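September 19, 2021

Sunday, so I had the Dirkau bench to myself and finally got going on the Skultham robbery clothing. Slavica dropped the file off Friday with a sticky note saying "sorry!!" and I can see why - the intake sheet and the property log disagree on the date the victim's jacket came in. One says July, the other has no month at all. I've left both alone and emailed Edness police to ask who signed for it.

Started with the tape lifts anyway. Did the left cuff and the collar, 2 lifts each, and stuck them down on fresh acetate. Cuff looks promising (lots of dark fibers, maybe wool), collar is mostly lint and what I'd guess is dog hair. Scope at 400x for the cuff fibers, and I'll do the comparison against the suspect's scarf tomorrow when my eyes work again.

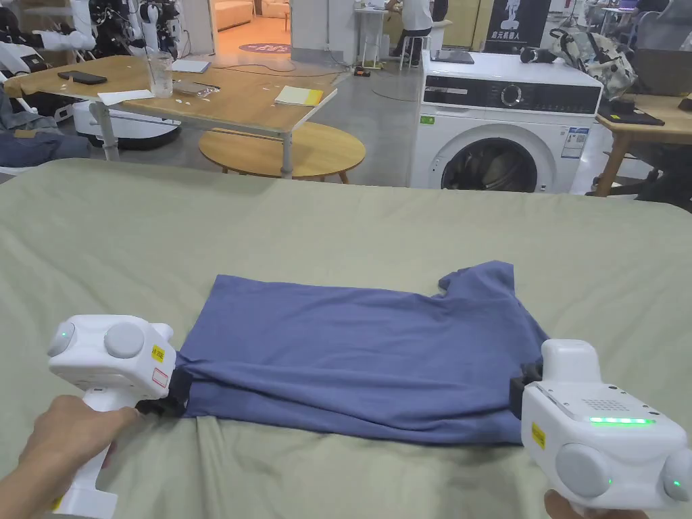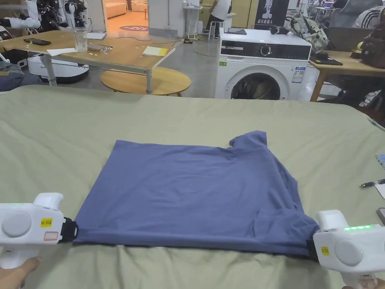 Panagiotis Vlachou called at lunch about the Yordanov shooting, wanting to know if the distance test is done. It isn't! We're out of the right cotton, and the supplier won't ship less than 2,000 squares, so Slavica Begović is asking upstairs for the money. Told him end of next week and he wasn't thrilled.

Still to do: reprint labels for the cuff lifts (I smudged one), chase Edness again, put the scope bulb on the order.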